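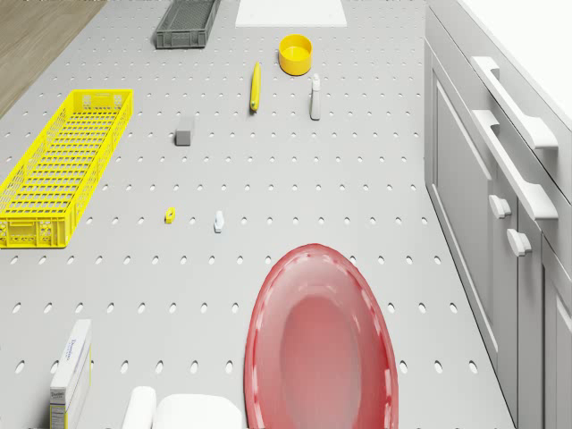
Grey perforated tabletop with a slotted basket on it

Kumwood Craft Circle: minutes of the general meeting, 11 May 2021

Hi all, me again with the minutes. I've typed these up from my scribbles on the back of a quilting pattern, so if I've got your motion wrong, ring me and I'll fix it before they're adopted next time. Victor Shemweta was in the chair and we started late while we hunted for the key to the urn cupboard (it was in the urn).

Apologies
We had a few and I've got them in the attendance book. If you sent yours by text to my old number, I didn't get it. The new one is on the back of your membership card.

Previous minutes
Accepted as read, with one correction. I wrote that the Gavrilă looms were going to be sold. They are going to be serviced, and then we'll have another talk about whether to sell them. Sorry to those of you who rang me in a panic!

Money
We have $500 in the working account after paying the hall hire, and the tin from the last open day added $80, mostly from the felt brooches. I was asked whether the tin money can go straight to the wool fund. Victor said it has to go through the account first and then come out again, which seems like a lot of walking to the bank to me, but that's the rule we voted in and it stays until we vote it out.

Membership renewals are due by the end of August. You can pay me at any session, cash or transfer, but please please put your name on the transfer. I've still got one sitting there that just says "crafty".

The yarn and fabric swap
This took up most of the evening. Last year's swap was lovely but it was also a bit of a bunfight, and we ended up with four garbage bags of mystery acrylic living under the stage. Sang-wook Yoon had worked out a new system and went through it with us. The gist:

Everything has to be bagged and labelled at home before it comes in. Fibre, colour and weight if you know them, and "no idea" if you don't.
No cut pieces of fabric smaller than 60 cm along the short side. Scraps go to the scrap quilters directly, so see me for a name.
Each person brings in no more than 22 items, and takes home as many as they like.
Whatever is left at the finish goes home with whoever brought it. NOT under the stage.

There was a fair bit of back and forth about the limit. I thought it was too low, having a wardrobe at home that would fill the hall on its own, but I was outvoted and I've made my peace with it. Pattern books and magazines don't count towards your limit. Half-finished projects do, and someone asked about a half-finished jumper where only the sleeves are done, and we agreed that was one item.

Motion that we adopt Sang-wook's system for this year's swap and see how we go. Carried.

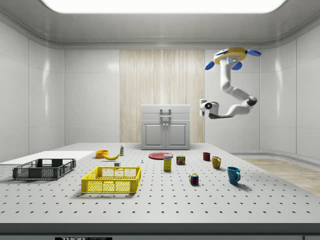 White cabinet in front of the wood panelling

Storage
A grumble from me that became an agenda item. The ribbon drawers are a disgrace. I went looking for some plain cream satin for the card-making session and came out with a knot the size of a rockmelon. We talked through the options. Wrapping onto cardboard is cheap but leaves creases, and the clip-on bobbins are tidy but dear once you add up how many we'd need. Victor's own ribbon at home is on old wooden dowels hung on cup hooks, and he reckons you can pull off a length and snip it without taking anything down, which sounded like heaven. He's going to make us one rack as a trial. If it works we'll do the rest at a working bee.

Also under storage, the good shears. They are tied with red tape and they are for FABRIC. Someone has been at wrapping paper with them again and they now chew. Sharpening is booked and will come out of the working account.

Dye workshop
The Flulinen dye samples have arrived and I've had a play with the blue and the rust. The rust is gorgeous on cotton and quite muddy on the linen blend, at least the way I did it (I may have rushed the soaking, I was also making tea). We'd like to run an afternoon workshop in August if there's enough interest. Bring your own apron and something to carry wet things home in. I'll put a sheet on the noticeboard, and please only sign it if you mean it, as we'll be buying mordant to suit the numbers.

It was asked whether kids can come. We said yes to older ones with a grown-up beside them the whole time.
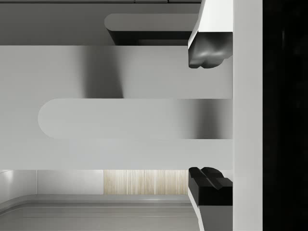
Flat grey slab between the open gripper fingers

Winter exhibition
Ovanton Library has offered us the glass cases again, and we said yes before they could change their minds. The theme is "Made for the table", so think placemats, runners, tea cosies, napkin rings, coasters, anything along those lines. Small pieces are best in the flat case and tall things need to go in the corner one, where the shelf comes out. Please attach your label with thread or a small safety pin. Last time the sticky ones left marks on a silk piece and its owner was very gracious about it, more than I would have been.

I'm collecting pieces, and Sang-wook is doing the typed cards. He needs your title and materials spelled the way you want them.

Other business
The heater on the kitchen side is making its noise again. Victor will ring the hall people.

A request for more hand sewing sessions and fewer with machines, on account of the din. We'll alternate for a while.

Found after last session: one thimble, a pair of reading glasses in a green case, and a single knitted bootee. All in my bag.

Next meeting
Same place, same time, and we'll open with the loom service quote and Victor's ribbon rack. I'm on slice duty and it'll be lemon.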